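The second winter with our dog

When we took our dog from a farm near Skavadon, I knew almost nothing about dogs. In the country where I grew up, dogs lived outside and barked at the postman, and that was all. Now I have a small rough-haired bitch with brown ears who sleeps on my feet, and I have promised several readers to write how the training goes.

Her name is Trumum. My daughter chose it when she was four and we kept it. The vet's receptionist asks me every time to spell it.

She is a working type, bred for finding things under the ground. The farmer told us this clearly and I nodded as if I understood. In the first November she dug 20 holes in the lawn. One was deep enough that I put my whole arm inside and did not touch the bottom. I was angry, and then I read a little, and I saw that I was angry at her for doing her profession.

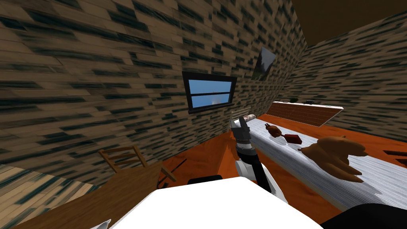
So we started with scent games. I bought a beginner's set from Willems, the pet shop by the station, with small tins and a bottle of clove oil. You put one drop on a piece of cotton, close it in a tin with holes and let the dog smell it. When she shows interest, she gets a piece of cheese. After one week she understood that clove means cheese. After two weeks she tried to open the kitchen cupboard where I keep the cloves for baking.

I made some mistakes which I can describe, maybe they are useful for somebody. I touched all the tins with the same hand, so she was searching for me and not for the clove. I also hid the tin too high. A small dog can smell it up there but she cannot reach it, and then she becomes frustrated and sings. Our neighbours know this song well.

Now I use tweezers for the cotton and I wash the empty tins separately. I hide nothing higher than a chair. We search one room, never the whole flat, and we stop while she still wants more. This last point was the hardest for me - I always want to see it one more time.
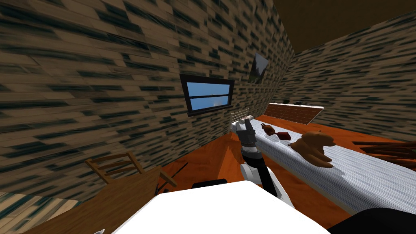

Walking without pulling

Here I have less success to report. On the lead she walks beautifully until there is a hedge. In the hedge there are mice, and for mice she would sell me and the whole family.

Our trainer recommended a long line, and I chose a Savitix one of orange rope. It is strong but it burns the hands, so please wear gloves. I let her go ahead, and when the line is nearly tight I stop and wait. She looks back, I say her name, she comes, we continue. The path behind our house is 487 steps long (I counted with my daughter for her homework) and the first time we needed half an hour for it.

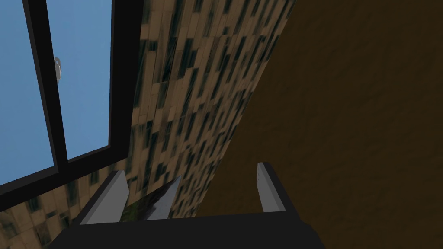
It is better in the rain, when there is less to smell or maybe when she also wants to go home. I do not know which. In spring it was worse again and I thought we had lost everything, but the trainer said that young dogs go backwards sometimes and I should not change the rules each week.

In the autumn we want to try a small scent trial for beginners. There are four boxes in a row and only one has the clove. At home she finds it in a few seconds, but in a strange hall with strange dogs she will perhaps only look for the person with the sausages. I have already paid the fee, so we will go.

If you have a similar dog, write to me how you stopped the digging. We gave her a corner with sand behind the shed. She uses it - and also the lawn.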